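soltau_reader
Has anyone else been following the Borkowska case? The court put it off again, and the file runs to 246 pages now. I do feel for the council staff, who still have to go in every morning and work under her - but if the ethics office believes that contract money went missing, I'd love to know what they're waiting for.

Stanurus
Oh, I'd be gentler with them, friend. The judge has to settle whether the ethics office can even bring charges against a sitting council member, and my late father waited two years on a question much like it.

wurnska8
Sorry, can't agree, much as I enjoy your posts! Eight hearings is plenty. Ladefoged got charged within a month, and he was sitting too.

Stanurus
Fair point about Oddur Ladefoged, though his was a state case, so a different court altogether. I'd still wait for September before calling anybody a crook.

soltau_reader
September it is, then. Thank you both for keeping it kind in here.

2 shares | 8 comments
Contact the moderators | Back to top

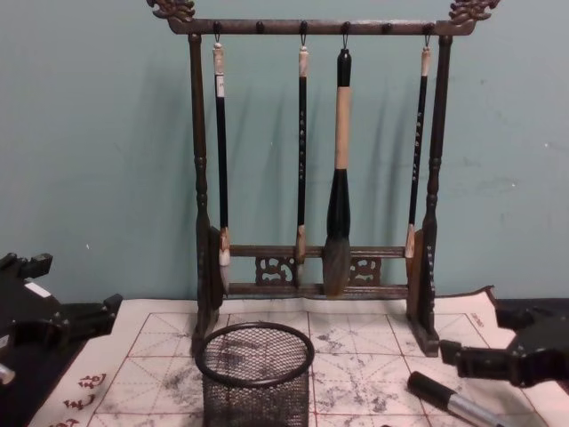
Brush rack with dragon-head ends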